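Offre d'emploi — Technicien(ne) de laboratoire, caractérisation des pierres ornementales (H/F)

Référence : LAB-PO-3
Employeur : Ramanauskas, bureau d'études matériaux
Lieu : site de Gilden
Contrat : CDI, temps plein
Date limite de candidature : 30/08/2025

Contexte

Le bureau Ramanauskas réalise des essais d'identification et de durabilité sur pierres naturelles et agglomérées destinées au revêtement de sol, à la façade et au plan de travail. Le laboratoire de Gilden traite plus de 400 lots par an, pour des carrières, des marbriers et des maîtres d'œuvre. Le poste est créé pour renforcer l'équipe pétrographie et essais mécaniques, qui reprend depuis mars les dossiers auparavant instruits à Tukdale.

Missions

Réception et enregistrement des échantillons dans la base Kirko. Contrôle de conformité du conditionnement, attribution du numéro de lot, relevé dimensionnel.

Débit des éprouvettes à la scie diamantée sous eau, rectification des faces, séchage en étuve jusqu'à masse constante.

Essais de flexion, d'absorption d'eau par capillarité, de masse volumique apparente et de porosité ouverte. Essais de gel-dégel par campagnes, avec relevé intermédiaire à mi-cycle.

Description macroscopique des faces polies : teinte de fond, densité et orientation du veinage, présence de stylolithes, reprises au mastic. La terminologie interne est imposée et fait l'objet d'une formation à la prise de poste. 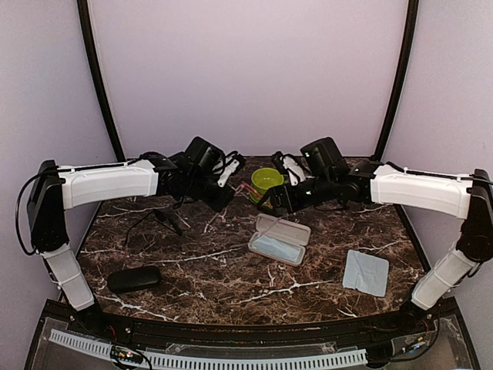 Plateau marbré brun foncé, veines blanches et beiges.

Rédaction des procès-verbaux d'essai en français. La relecture technique est assurée par le responsable de section ; la signature des rapports n'entre pas dans les attributions du poste.

Suivi métrologique de premier niveau : balances, pieds à coulisse, étuves, sondes de température. Les étalonnages externes sont planifiés par le service qualité.

Profil recherché

Bac+2 ou Bac+3 en géosciences, matériaux ou mesures physiques. Une première expérience en laboratoire d'essais est souhaitée — carrière, génie civil ou céramique acceptés. La lecture de lames minces est un plus, sans être exigée.

Le port de charges jusqu'à 30 kg est régulier (tranches brutes, avec aide à la manutention au-delà). Le travail au poste de débit impose protections auditives, lunettes et chaussures de sécurité, fournies par l'employeur. Permis B demandé pour les prélèvements en carrière.

Conditions

Horaires de journée, 35 heures hebdomadaires. Rémunération selon grille interne et expérience. Prise en charge des frais de transport selon la réglementation en vigueur, titres-restaurant, mutuelle d'entreprise. Période d'essai de deux mois. Déplacements ponctuels à Tukdale, 40 km du site, avec véhicule de service.

Candidature

Adresser un CV et une lettre de motivation d'une page au service du personnel, site de Gilden, en rappelant la référence. Les dossiers incomplets ne sont pas instruits. Les candidats retenus passent un entretien technique, suivi d'une mise en situation au laboratoire — préparation d'une éprouvette et rédaction d'une fiche descriptive.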